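Keeping the Grippers True
How one home-data program looks after the tools that teach its folding arm

Before a robot arm at Plendwood can fold a sweater, a person has to fold one with the same fingers. The program's hand-held grippers, known internally as the Fletau pair, are carried into ordinary bedrooms and used on ordinary beds, and each has to return to the bench in the condition in which it left.

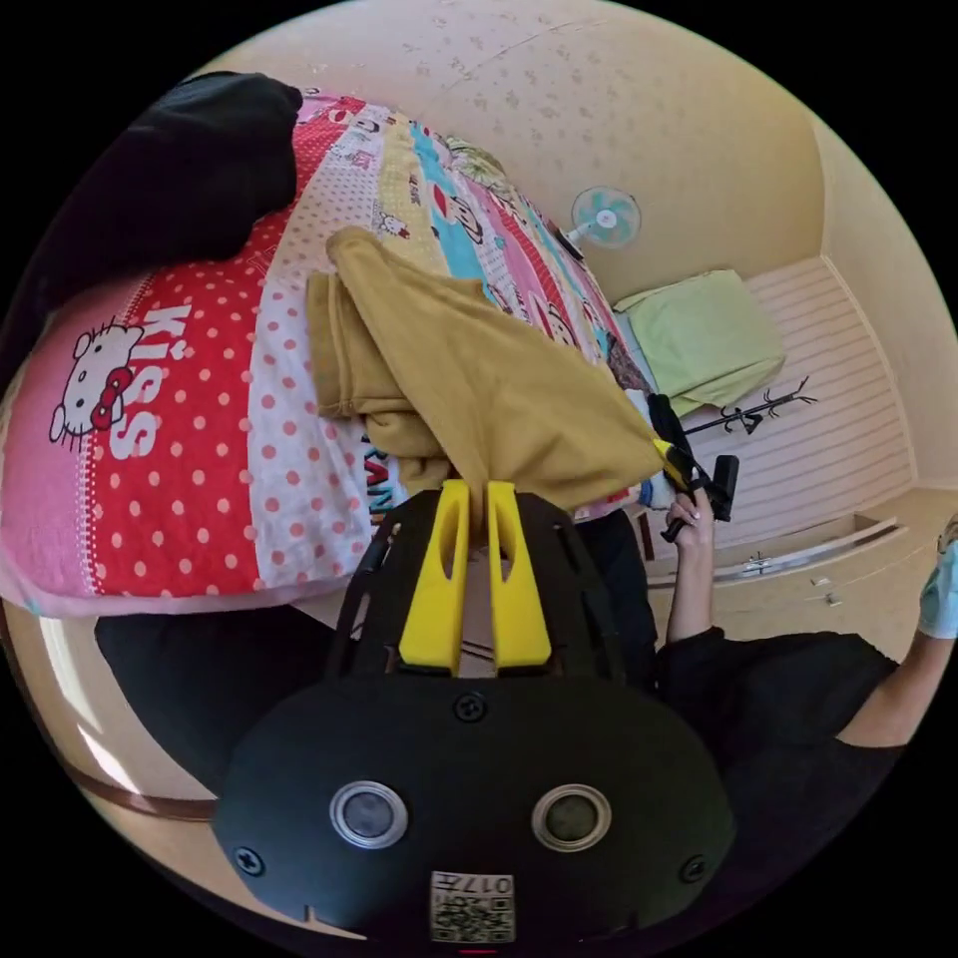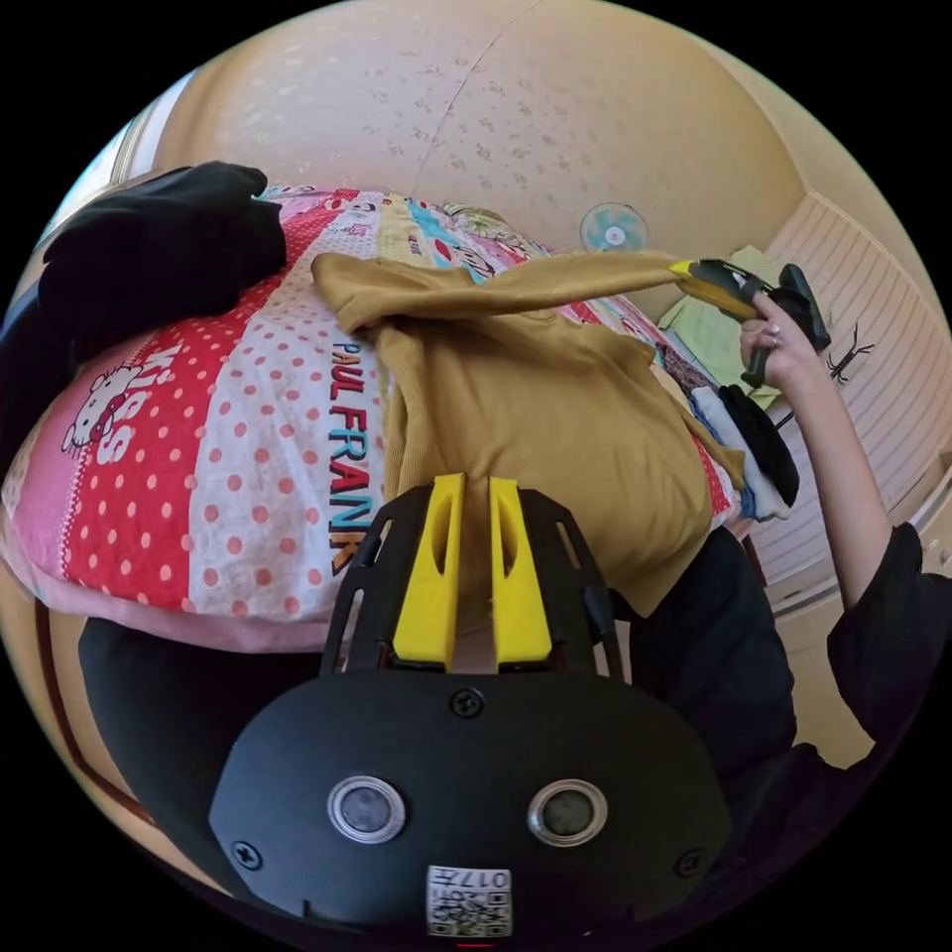
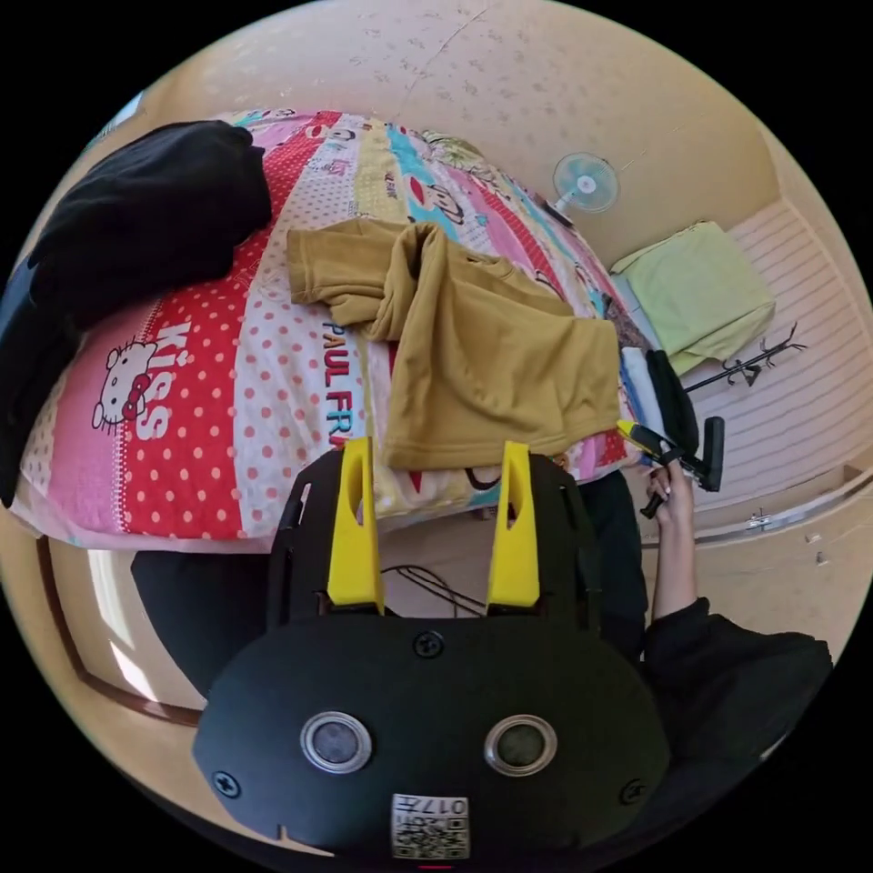 The Fletau grippers at work over a patterned quilt, with a mustard-yellow garment on the bed. All three views are from a camera carried on one of the tools.

Responsibility for that condition rests with Ye-ji Ahn, who maintains the hand-held equipment and the folding cell it supports. Her workshop occupies the rear of the Plendwood building, next to the cell itself, where two fixed arms stand over a padded table. The arms wear the same yellow fingers as the hand-held units. A finger that bends too far in a bedroom will teach the arms a grip they cannot repeat.

"The arm believes whatever the tool tells it," Ahn said. "If a jaw closes a little short, we get a whole afternoon of recordings in which every grip is a little short."

Her procedure begins with the fingers. Each is removed, wiped with a damp cloth and laid on a flat steel plate to check for warping. The base of the slot receives particular attention. Knitwear is hard on the fingers, Ahn said, because operators tend to pull a sleeve straight while the jaws are still closed, and the load falls on the narrowest part of the plastic. A finger with any whitening at the slot is discarded and its partner is replaced with it. New pairs are fitted together so that the two surfaces wear at the same rate.

The jaws are then opened and closed 1000 times on a motorized stand. The stand records the width of the opening at each cycle, and the result is compared with the figure taken when the unit was first assembled. Lint is the usual cause of a poor result. It gathers behind the finger mount, where it cannot be seen without taking the mount off, and Ahn now schedules that work after every 17 sessions.

Calibration follows. The camera is pointed at a printed board fixed to the workshop wall, and the unit is moved slowly through a set path while the software compares the board's known spacing with the recorded view. The lens takes in a very wide field, and straight edges near the rim of the picture appear as curves. A small shift in the lens seat will change the shape of those curves before an operator notices anything wrong. Units that fail are reseated and tested again. Under the shop's rules, no unit goes out on a second failure until the housing has been opened and inspected.

The screws on the housing were once a source of trouble. Early units were tightened by feel, and several came back with a slight rattle that appeared in the motion data as a tremor. The shop moved to a preset driver in March and has kept to it. Each unit's service sheet lists the date, the driver used and the initials of the person who used it.

Records are stored in Nindideck, the program's maintenance log, which held 3392 entries as of 27 March 2019. Of these, 777 concern fingers alone. Ahn reads the log before ordering parts, and it was the log that led her to change suppliers for the finger molding. The present supplier, Cho, delivers the parts with the mold seam on the outer face, where it does not touch fabric.

The fixed arms receive the same care on a slower schedule. Their fingers are changed whenever the hand-held fingers are changed to a new batch, and the table is leveled on the same day. An empty run follows, then a run with a cotton towel, then one with a heavy knit. The knit is the slowest of the three and the one Ahn stays to watch.

Operators have a short list of their own. They are asked to carry the units in the padded case, to keep the jaws open in storage and to report any drop, including a drop onto a mattress. Reports are made by phone at the end of a session, and Ahn enters them in the log before the units are unpacked.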